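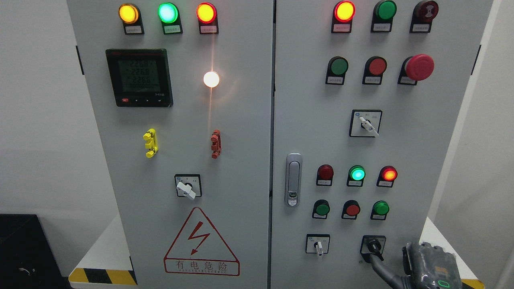 Solero stops with its hand on the knob

Our cabinet robot at the Dukberg test room has learned to switch things on. Letting go is still under review. In March, Solero reached the lower right rotary switch during a routine run, took hold of it, logged a grip fault and stayed put for 24 minutes, like a guest who can't find the end of a handshake. The log says 907 switch operations had gone fine before that. 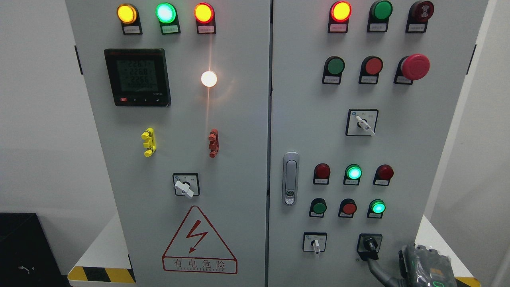
The fault came down to a force reading that froze partway through the turn. The controller decided it was still turning, the gripper agreed, and neither saw a reason to call anyone. The big red emergency stop on the same door is for the cabinet — it does nothing at all for the robot, as 2 of us found out with some enthusiasm.
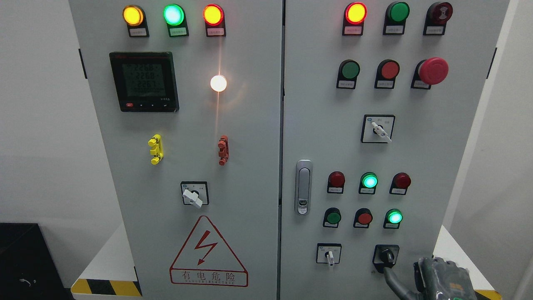

What changes now

Falisico has sent new gripper firmware that gives up after a stale reading. The robot's own stop button moves to the operator's desk. Until Tomić signs off on the retest, please keep clear of the arm while it works the lower row, and report any grip fault before you clear it.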